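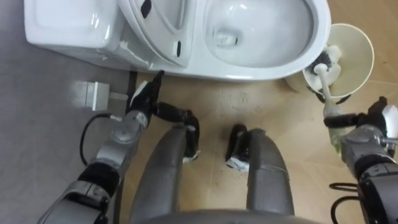 521호 욕실, 변기와 솔 통. 솔은 통에 꽂힌 상태이고 통이 변기 테두리 오른쪽에 바짝 붙어 있음.

2023년 10월 23일
탄디라노 욕실 작업 노트, 변기 청소 순서와 솔 보관 위치

오전에는 세제 희석부터 했다. 놈톤 원액 100 mL에 수돗물을 더해 전체 200 mL로 맞춤. 8월에 쓰던 비율보다 진하다. 그때는 테두리 안쪽에 뿌리면 거의 바로 흘러내려서 솔질을 시작할 때쯤이면 벽면에 남은 게 별로 없었다. 진하게 타니 조금 더 버틴다. 대신 냄새가 세다. 환풍기는 시작 전에 켤 것. 오늘은 중간에 켰다.

순서는 다음과 같이 했다.
뚜껑과 시트를 모두 올린다. 테두리 안쪽을 따라 세제를 한 바퀴 두른다. 8분 둔다. 솔로 테두리 밑, 벽면, 배수구 쪽 순으로 문지른다. 물을 내리면서 그 물에 솔을 헹군다. 솔을 변기 위에 잠깐 걸쳐 물을 뺀 뒤 통에 넣는다.

지난번 노트에는 배수구부터 문지르라고 되어 있는데 따르지 않았다. 아래를 먼저 하면 위에서 내려오는 때를 다시 닦게 된다. 지난번 항목에 줄을 긋고 오늘 날짜를 옆에 적어 두었음. 테두리 밑은 솔을 눕혀야 닿는다. 손잡이를 바깥쪽으로 많이 기울이게 되고, 이때 물이 시트 쪽으로 튀기 쉽다. 짧게 끊어서 문지르면 덜 튄다. 길게 한 번에 돌리는 건 벽면에서만.

물때는 수면 높이에 얇은 선으로 생기는 게 제일 안 지워진다. 첫 번째 솔질에서 대부분 없어졌고 뒤쪽에 조금 남았다. 세제를 한 번 더 묻혀서 같은 자리만 문질렀더니 손으로 만져서 걸리는 느낌은 없어졌다. 수세미는 안 씀. 표면에 흠집이 나면 그 자리에 때가 더 빨리 낀다.

솔 통 위치
통을 어디에 둘지가 계속 정해지지 않고 있다. 지금까지 해 본 자리 두 군데.

세면대 장 옆: 걸레질하기는 편하다. 단점은 솔을 들고 변기까지 옮기는 동안 바닥에 물이 떨어진다는 것. 체버홀름 바닥재는 나뭇결무늬라서 물방울이 잘 안 보이고, 마른 뒤에 자국으로 남은 것을 다음 날에야 발견한 적이 있다.

변기 바로 옆: 솔이 움직이는 거리가 짧아서 바닥에 떨어지는 물이 훨씬 적다. 단점은 통과 변기 사이가 좁아 걸레가 안 들어간다는 것. 청소할 때마다 통을 들어내야 하고, 들어내지 않으면 그 틈에 먼지가 뭉친다.

오늘은 두 번째로 했다. 당분간 이대로 간다. 통을 들어내는 걸 순서 맨 앞에 넣으면 된다고 본다.

솔은 아와스티 것을 계속 쓰는 중. 손잡이가 길어서 허리를 덜 숙여도 되는 점은 좋다. 솔모는 끝이 조금 벌어졌는데 아직 교체할 정도는 아닌 것 같다. 다만 통에 넣을 때 솔모가 한쪽으로 눌리면 그 모양대로 굳는다. 넣고 나서 손잡이를 살짝 돌려 자리를 잡아 줄 것.

통 안쪽 바닥도 닦아야 한다. 물을 빼고 넣어도 조금씩 고이고, 며칠 두면 냄새가 난다. 세제 남은 것을 붓고 흔들어 헹구는 정도로 충분했다. 헹군 물은 세면대에 버리지 말고 변기에 버린다. 마개 쪽 틈에 솔모 부스러기가 끼면 빼기 번거롭다.

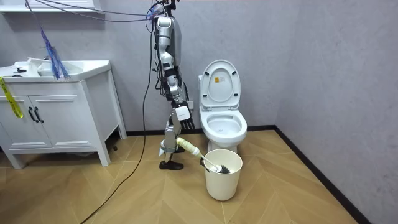

샤쿤탈라 바트: 솔을 변기 위에 걸쳐 두는 시간을 적어 주세요. '잠깐'이라고만 쓰면 사람마다 달라집니다. 제가 할 때는 물이 더 안 떨어질 때까지 두는데, 오민규 씨는 몇 번 털고 바로 넣더라고요. 통에 물이 고이는 양이 다른 것도 그 때문일 수 있어요. 그리고 시트를 내려 솔대를 눌러 두는 방법도 한번 해 보면 좋겠습니다. 손으로 들고 있지 않아도 되니까요.

맞는 말이라 시간을 정하기로 함. 우선 1분으로 하고, 시트로 솔대를 눌러 두는 방식도 오후에 해 보았다. 솔머리가 변기 안쪽으로 오게 하고 시트를 천천히 내리면 고정은 된다. 그런데 시트 아랫면에 세제가 묻는다. 결국 아랫면을 한 번 더 닦게 되니 시간이 줄지는 않는다. 들고 있기 힘든 사람은 이쪽이 나을 수 있어 방법 두 가지를 다 남겨 둔다.

털어서 넣는 건 하지 않는 걸로. 오민규 씨에게도 말했다. 벽에 튄 자국을 같이 확인했고, 본인도 다음부터는 걸쳐 두겠다고 함.

바깥 면은 순서를 따로 적은 적이 없어서 오늘 적는다. 물탱크 윗면, 뚜껑 겉면과 안쪽 면, 시트 윗면과 아랫면, 테두리, 몸통, 바닥과 만나는 부분. 깨끗한 데서 더러운 데로 가는 순서이고 걸레는 테두리에서 한 번 바꾼다. 뚜껑 안쪽에 라벨이 붙어 있는데 그 부분은 물기를 꼭 짠 걸레로 가볍게만 지나간다. 가장자리가 들뜨면 먼지가 붙는다. 뒷벽 아래쪽 콘센트 근처에는 세제를 직접 뿌리지 말 것. 걸레에 묻혀서 닦는다.

세면대 장은 문짝 겉만 마른걸레로 닦았다. 안쪽 정리는 못 했음.

쓴 것: 놈톤 희석액 전부, 걸레 두 장, 고무장갑 한 켤레. 장갑은 오른손 검지 쪽이 얇아져서 버렸다. 새것 꺼낼 때 큰 치수로. 작은 건 벗을 때 뒤집혀서 안에 물이 들어간다.

다음에 할 것
놈톤 비율을 한 단계 낮춰서 수면 높이 물때가 지워지는지 확인.
통 밑에 깔 얇은 받침 찾기. 바닥 자국 때문에 필요함.
걸쳐 두는 시간 1분이면 통에 물이 고이는지 다음 날 아침에 들여다보기.
세면대 장 안쪽 정리.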